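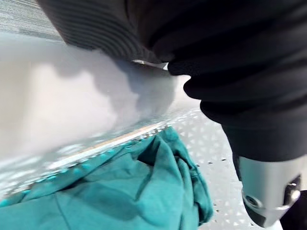 Textiles and Clothing, Unit 3: Knits, Ribs and Why Your Sweater Stretches

Before we get going, a quick word about the reading. The chapter on yarn counts is long and I don't expect you to memorize the tables. Read the first half, skim the rest, and bring one knitted thing from home that you don't mind other people pulling on. Socks are fine (clean ones, please!).

Last time we did woven cloth: two sets of yarns, one going up and down, one going side to side, over and under. If you pull a plain woven shirt along the yarns, you get almost nothing. Pull it on the diagonal and it gives a bit. That's the bias, and you'll meet it again when we cut skirts.

Knitting is a different animal. You have loops, and each loop is pulled through the one before it. A loop can change shape. Pull it sideways and it gets wide and short, pull it lengthwise and it gets tall and skinny, and the yarn itself hasn't had to stretch at all. I want you to really get this, so take a piece of string, lay one loop on the desk, and play with it for a minute. Most of what follows comes out of that one loop.

Some words you'll need

Wale: a column of loops running up the fabric.
Course: a row of loops running across.
Gauge: how many loops you get in a given width. On machines it also refers to how closely the needles are spaced, and yes, that's confusing, and yes, I'll tell you which one I mean on the quiz.
Face and back: on plain jersey the face shows little V shapes and the back shows little bumps.

Weft knits and warp knits

Weft knitting is what you do with two needles and a ball of yarn. One yarn travels across the whole row, then the next row, and so on. T-shirts, sweaters, most socks. If you break a loop, it can run down the wale like a ladder, and anyone who has worn tights knows how that goes.

Warp knitting can't really be done by hand. Lots of yarns run lengthwise, and each one zigzags between neighboring wales. Tricot is the one you'll see most, in linings and swimwear. It holds its shape better and doesn't ladder the same way. We'll only spend one class on it, but it is on the final.

Jersey and its bad habits

Plain jersey curls. The side edges roll toward the back and the top and bottom edges roll toward the face. It does this because the loops are all bent in the same direction and they'd like to unbend. You can press it, pin it, swear at it – it will still curl. When you cut jersey in the lab, leave a little extra seam allowance and use plenty of clips.

Rib

Now my favorite. In a rib, some wales face you and some face away. In a 1x1 rib they alternate one by one, and in a 2x2 they go in pairs. The wales that face away sink back behind the others, so the fabric pulls itself in like an accordion. Stretch it and the hidden wales come out into the open. Let go and they tuck back in.

That's why we put rib at cuffs, necks and hems. It also lies flat, since the curl in one direction is balanced by the curl in the other. It takes more yarn than jersey for the same width, so a whole garment in rib costs more to make and weighs more. Worth it for a winter sweater, I think, but you can argue with me.

Interlock is a cousin of rib, two 1x1 ribs locked together. It's smooth on both sides, thicker and steadier than jersey, and much kinder to beginners. If you're nervous about your first knit project, choose interlock!

Stretch and recovery

These are two separate things and students mix them up every single year. Stretch is how far it goes. Recovery is how well it comes back. A loose cotton rib can stretch beautifully and then just sit there, baggy, like the elbows on my gardening cardigan. Wool comes back better because the fiber has its own crimp. A little elastane in the mix helps cotton a lot.

In the lab we'll test it the simple way. Mark 100 mm on your sample, hang a 200 g weight from it, wait 3 minutes, and measure again. Take the weight off, wait the same time, measure a last time. Write down all the readings, even the ones that look silly. We have four fabrics on the shelf under their trade names: Virnska (a wool rib), Sostness (cotton jersey), Kvaran (cotton interlock) and Tornano (a cotton rib with elastane). Guess the order before you test, and put your guess in the report. You don't lose points for guessing wrong.

Washing

Tumble drying relaxes the loops, and that's where a lot of cotton shrinkage comes from. The yarn was held under tension on the machine and now it's free to settle. Wool has felting on top of that, with the scales on the fibers catching each other, and you can't undo it. Dry heavy knits flat. A wet sweater on a hanger is a longer sweater by morning.

For next time

Finish the loop diagrams, jersey and 1x1 rib, in pencil. Write up the hanging test, some 2000 characters is plenty, and I stop reading when you start padding. Bring ballpoint needles for the sewing machines if you have your own – sharp ones cut the loops and you'll get tiny holes along the seam. The lab cupboard has a few spares, first come, first served.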